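Grease, Make-up Air and the Flat Cooker Hood

Nusrat Soomro has spent most of her working life measuring how much air leaves a kitchen. She trained in building services, moved into domestic ventilation, and now runs the test room at Liapis, a small consultancy in Lomadby that checks extraction systems for landlords and housing associations. Her reports are short. They usually give a duct length, a duct diameter, an airflow reading and a recommendation.

We met in her office in March to talk about why so many kitchen hoods perform below their rating once they are installed.

"The rating is taken on a bench," she says. "Short straight duct, clean filter, no wall cap, plenty of air available in the room. Then the hood goes into an apartment with two elbows, nine feet of flexible duct and a spring damper that was painted over. The fan is the same fan. The system is a different system."

Her most recent large job was a survey of a housing block at Skultcombe. The team visited 96 apartments, all fitted with the same canopy hood during one refurbishment. In 22 of them the exhaust damper did not open fully. In a further group the flexible duct had been crushed behind the upper cabinets when the cabinets were pushed back to the wall.

"Crushed duct is the most common fault I record," Soomro says. "The installer has a gap of five inches and a duct of six inches. He makes it fit. From the room you can't tell. The fan runs, it makes noise, the light comes on."

Noise, in her view, is a poor guide to airflow and the one most residents rely on. A restricted fan is often louder than a free one. She has had residents ask her to slow down a hood that was already moving less than a third of its rated volume.

The shape of the hood matters less than people assume. What she looks for is the depth of the canopy, its width relative to the cooktop and its height above the burners. A chimney hood with a sloped canopy gives the rising plume somewhere to collect before the fan draws it off. A flat hood has no such reservoir and depends on continuous suction across its whole underside.
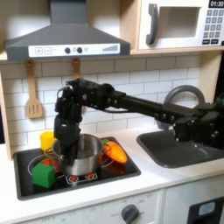 A chimney hood, its controls set along the front lip.

Front burners are the weak point in either design. Most domestic hoods do not extend over them, and most people cook on them. Soomro's standing advice to residents is to use the back burners for anything that is fried or boiled for a long time, and to switch the fan on before the heat.

"A plume takes time to establish, and so does the airflow that catches it," she says. "If you start the fan when you smell the food, you are already clearing up. I tell people to start it first and leave it running ten minutes after."

She is less interested in the top speed. At Skultcombe the hoods had three settings, and residents who used the fan at all mostly used the lowest. She therefore reports the low-speed figure first, a practice that some clients have questioned.

"They bought a hood on the high-speed number, so they want to see the high-speed number. It's in the table. But I put the one that gets used in the first column."

The second half of the problem is supply. Air extracted from a room has to be replaced, and in a well-sealed apartment there may be no obvious route for it. Halima Massawe, who handles the airtightness side of the firm's work, joined us for this part of the conversation. She had brought the Skultcombe drawings.

"The refurbishment replaced the windows and the front doors," Massawe says. "Both were good products and both were fitted properly. The old windows leaked enough to feed a fan. The new ones don't. The trickle vents were specified, but on one elevation they were left off the order."

On that elevation the team measured a clear drop in airflow with the windows shut. Opening the kitchen window by a finger's width restored most of it. Massawe regards this as a diagnosis and would not offer it as a remedy. Residents on a busy road will not keep a window open in winter, and an open window next to the cooktop pushes the plume sideways, out from under the canopy.

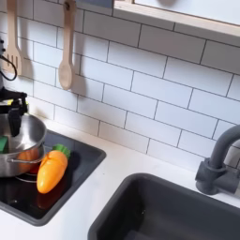 The position of the inlet is therefore part of her specification. She prefers incoming air to enter from the far side of the room or from the hallway, under a door with a clear gap at the bottom. Carpet is a frequent obstacle. When a new carpet is laid, the gap is lost, and no drawing records the change.

Filters were the other item on the Skultcombe list. The hoods used a metal mesh filter that can be washed. Of the residents interviewed, 77 said they did not know it could be removed. The team weighed a sample before and after cleaning, then repeated the airflow test on the same hoods. Soomro considers the result unsurprising: airflow rose in every case, and rose most where the duct run was already long.

"A bad duct and a dirty filter add up," she says. "With a good duct, you get away with the filter for a while. With a bad one, you have no margin left."

She recommends washing the mesh monthly in hot water and dish soap, drying it fully and refitting it with the grain in its original direction. Recirculating hoods are a separate matter. They return the air to the room through a carbon filter, which reduces odor and does nothing for moisture. She does not accept them as the only extraction in an apartment where laundry is also dried indoors.

Liapis records its readings in Pranex, a logging package that the office has used for several years. The setup is plain: a hood adapter, a calibrated flow meter and a pressure tap in the duct where access allows. Each apartment takes one technician less than an hour. Soomro has resisted requests to shorten the visit by testing at the hood alone.

"The pressure reading tells you where the fault is. Without it you know the number is low and you know nothing else. Then somebody replaces the fan, and the new fan is attached to the same crushed duct."

That had already happened at Skultcombe. Before the survey, the landlord had budgeted $700 per apartment to replace the hoods. The report recommended keeping nearly all of them and spending the money on rigid duct, new wall caps and the missing vents. Massawe says the ductwork is now finished on the lower floors. The upper floors are waiting for scaffold access to the wall caps.

Asked what she would change in the way kitchens are designed, Soomro says she would put the duct route on the first drawing, before the cabinets. Massawe would add a test certificate for each hood, signed after installation and kept with the electrical paperwork. A draft of that form is in use on two of the firm's current projects. It fits on one page and has a box for the low-speed reading at the top.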